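Lustton Open Day: A Lot of Lanyard for One Spring of Water

Filed under: Days Out, Food and Drink

I have been to enough bottling plants to know how these visits go. Somebody hands you a lanyard, somebody else says the word "source" in a hushed voice, and an hour later you are standing in a gift shop holding water you could have had from a tap. So when the Lustton spring announced its March open day, with the promise of "a full account of our water from rain to bottle," I signed up mostly to see how full the account would be.

The plant sits at the low end of Skoltavthorpe, past the feed store and the Methodist church with the green door. Parking was in a field. The field had been rained on all week and my rental did not enjoy it. Check-in opened at 9:30 and we were moving by 10, so credit where it is due.

Our guide was Ifeoma Ugwu, who runs quality control and had plainly been talked into doing tours on top of her regular job. She was the best thing about the day. Asked whether the water was really filtered by the hill for decades, as the label says, she said the hill was limestone, limestone has cracks, and some of the water goes through a good deal faster than that. The marketing fellow at the back of the group, Gualtiero Fontana, studied his shoes.

We started in the spring house. I had pictured something old. It is a concrete box with a steel hatch, built after the previous one leaked, and you look down through a thick pane at a pool the size of a bathtub. The water is very clear, I will say that. A plaque claims that a traveling preacher was cured of gout here. No year is given and neither is the preacher's name.

From there it was hairnets and the bottling hall. The line is an Usetti, bought used, and it is loud enough that the headset commentary was useless. I caught "rinse" and "cap." According to the handout it fills 472 cases on a normal shift, and the handout does not say how many bottles are in a case or how long a shift is. I asked Mr. Fontana. He said he would get back to me, and I gave him my card.

The lab was better. Ms. Ugwu had set out water from the spring, the town supply and a farm well, and let us see the hardness test done on each. Spring and town came out so close together that a woman in our group asked what exactly we were paying for. Ms. Ugwu said, "The bottle, partly." She also showed us the nitrate log for the last five years without being asked, with the two bad months left in. I have toured much bigger outfits that would have sooner shown me their tax returns.

Then the tasting, led by Evaristo Morelli, who is billed as a water sommelier. I have tried to be fair about this. He poured four waters and told us to look for roundness. I found the third one cold and the fourth one a little less cold. Mr. Morelli told us that the Leone, their sparkling line, has "a chalk finish," and several people nodded. My neighbor Ashraful Munshi, a retired plumber from two towns over, said it tasted like seltzer, and I wrote that down as the tasting note.

Lunch was a ham roll and a cookie. Coffee was extra, made with the local water, and no better for it.

The afternoon was billed as a "heritage walk" along the water's route, which meant leaving the plant by the back gate with a photocopied map. The map lists three points of interest. I found the boundary stone. The old pump was behind a fence with no view of it, and the third, marked "viewpoint," was a bench facing a hedge. Concetta Bellini, who drew the map, told me the hedge used to be lower.
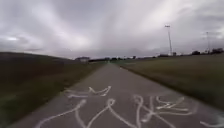

The path on the heritage walk, with white scrawl on the asphalt.

It is an easy walk, paved and bordered by grass, and if you have small kids they will probably like it more than the bottling hall. I would not drive any distance for it. There are no signs about the spring anywhere along the route, which seems a strange thing to leave off a walk about the spring.

Back at the shop, a case of the still water is $49 in the glass bottles. The same water in plastic is a lot less, and the young man at the register could not tell me of any difference in what was inside. I bought one glass bottle, single, and drank it in the car.

Would I go again? For the lab, yes, and only if Ms. Ugwu is running it. Ask for her group when you book. Skip the tasting unless you like being told what you taste. The open day is free, but the parking is $5, cash only, and bring boots for the field.

As of this writing I have not heard back about the cases.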